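Aug 9, 2020

Equipment list, third attempt. Varnov wants 550 for a pair of replacement fingers. Pillay wants 150 for what looks like the same pair, plus a wait until March. I have put Pillay down and will try to be patient. Cables: the quote from Lirkeo says 87 each, and I would like to know what is in them.

The laundry bag tasks are staying in the plan, so the finger tips are the line I won't cut. Zippers and thin mesh are where I want the better grip.

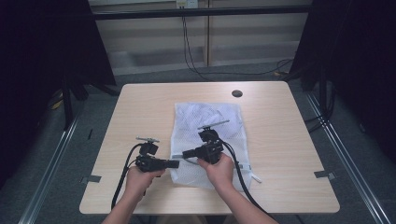 Second table: yes, if Ekside will sell us one without the matching chairs. Delivery is 57, to a building they can see from theirs. Shorter cables would be nice too, but Lirkeo charges the same for any length, so we may as well get our money's worth in rubber.

Still to do: ask Pillay if the tips come separately. Find last year's invoice. Check who signs for anything over 150.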